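Can a Robot Put Away Your Shopping Yet? How to Test a Chore Before You Automate It

Posted 26/03/2025 in Guides

Every few weeks someone writes to me asking whether they can buy a machine that unpacks the groceries, and I love getting those messages, because the answer has become so much more interesting than it used to be. Five years ago I would have said no and gone back to my soup. Now I say "which groceries, out of what, and into what?" and we're off.

This guide is for people who want to find out for themselves. Maybe you run a small shop with a stockroom chore that eats your mornings, or you have a bench-top arm at home and want a project with some bite to it. You don't need a lab. You need a table, a few cheap household things and some patience.

What you'll need

A table you can walk around on at least two sides
A flat board or mat in one plain color to work on
A basket or tray with low sides
A thin plastic shopping bag, the flimsier the better
A few small items: a bottle with a cap, a sponge, a box of tea
A pair of hand-held grippers, if you can borrow or build them
A notebook

Step 1: Pick one chore and shrink it

"Unpack the groceries" is far too big. Write down what your hands do, slowly, and pick one piece. Mine was: take a small bottle out of a plastic bag and put it in a basket. It takes me 2 seconds with bare hands and I never look at it properly.

If your piece still has an "and then" in the middle, that's fine, but no more than one. My first plan at Hamel (the shared workshop where I do most of this) had five, and we never got to the end of it.

Step 2: Do it by hand, with worse hands

This is my favorite part! Before any arm is allowed near the table, do the chore yourself with grippers in place of fingers. You keep your eyes, your brain and your shoulders, and give up nearly everything your fingertips tell you. If you can't do the chore that way, a machine with the same gripper is going to have a rough time.

Bags are a wonderful place to start. A bag has no fixed shape. Pull one corner and the opposite side folds over the thing you wanted. A clear one adds trouble for the cameras too, with the print on the plastic and the bottle behind it all mixed together in one view.

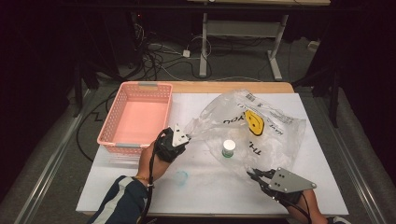 Go slowly on your first ten or so tries and talk out loud while you do them. "I'm holding the corner, I'm looking for the opening, I've lost the opening." Those sentences are gold later on, and they belong in the notebook.

Two things to watch for:

Which hand is holding and which is working? In bag chores one hand usually has to pin something down while the other goes in. If you swap roles halfway through, write it down. An arm that can't swap will need a different plan.

Where do you touch the table? I found I was pressing the bag flat against the board without noticing. Plenty of arms are set up to stop when they meet the table, so a trick you rely on might be one they're not allowed to use.

Step 3: Decide what "done" means

Write it in one line before you start scoring. Bottle in the basket, bag not in the basket, nothing on the floor. Does the bottle have to stand up? Does a torn bag count? Danang Sumampouw, who shares my bench, counts a tear as a fail, and I've come around to his way of thinking. At home you might want to reuse that bag.

Step 4: Score it

Do 40 tries. Change the starting position each time: turn the bag, slide the bottle deeper in, move the basket to the other side. It's very tempting to put everything back exactly where it worked last time. Don't!

Mark each try pass, fail or rescued. "Rescued" means you nudged something with an elbow or used a finger. In my first round with the grippers I had 12 rescues, and every one happened at the opening of the bag.

Step 5: Hand it over

Now run the same test with the arm, using the same line for "done" and the same spread of starting positions. Log the time as well. Our longest successful try took the arm 244 seconds, for one bottle, and we cheered like it was a cup final.

So, can they do it yet?

Boxes and cans on a clear surface: yes, quite often, if you keep the layout tidy. A bottle standing in the open: yes. Anything inside a soft bag: sometimes, slowly, with a person close by. Tying or folding the bag afterward: I haven't seen our setup manage it, and I'd love to hear from anyone who has.

For a shop, I'd look at changing the chore first. Put stock in open trays and the hard part goes away. For a home, I'd wait a while on bags and enjoy the tinkering.

I'm planning a second guide for June on laundry, starting with socks. If you run the bag test before then, send me your pass, fail and rescued numbers and tell me what kind of bag you used. Paper bags count too, and I suspect the handles will be trouble.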